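Flostdale Video Game Club
Minutes of the monthly meeting, Wed 8 February
Upstairs room, Mollthorpe Library

Meeting opened once the door code had been found. The November minutes were approved with one correction: the club did not "lose" the racing league to Ha, it placed second out of two.

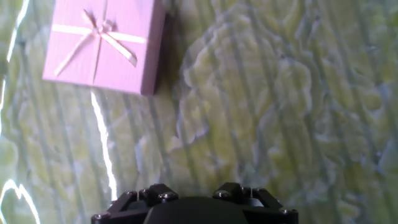

Minutes taken and typed up by the club secretary

1. Rerneo

Most of the evening went on the Rerneo patch, which arrived as a 30 GB download and, for those of us on Flostdale broadband, is still arriving. Members who have it report that the fishing is better and the horse is worse. One member has lost a save with 944 hours on it and asked that this be recorded. It is recorded.

A motion to keep playing the old version on club nights passed. It was then pointed out that the console in the cupboard updates itself overnight. The motion stands as a statement of feeling.

2. High score board

The score of 3741 on the pinball table is still disputed. The holder says it was set under normal conditions. The challenger says the table was tilted. The rules, when read aloud, say nothing on tilting but quite a lot on soup. New wording to be brought to the next meeting by whoever wants it most.

3. Spring tournament

Ha has agreed to play us again, on our ground this time, with teams of 12. We currently have nine who can make a Saturday, counting the one who only plays puzzle games. Format will be best of three, with the fighting game first and the kart game last.

Ha has asked that we all use standard controllers. Agreed, with some muttering from the arcade stick corner.

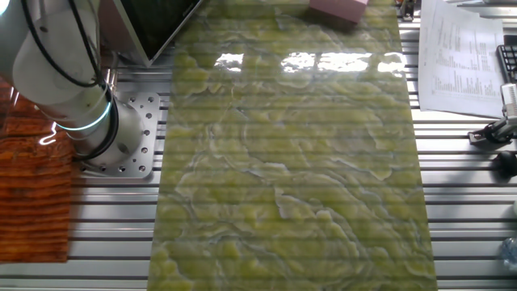
Map design for the level-building contest took up the rest of the time. Entries must load in under a minute and must be possible to finish, a rule brought in after last year. Judges would also like to see some new floors. Everybody builds a castle and everybody tiles it in gray. Green marble with pale veins and a bit of window shine on it would make a far better throne room, and the texture editor can manage that if you leave the gloss slider alone after the second try. Entries on a memory stick, please, with your name on the stick.

4. Other business

The second TV has no remote. The first TV has two, and neither works on the second. Carried over.

Snack money is short again – see previous minutes, any of them.

Meeting closed when the library lights went off.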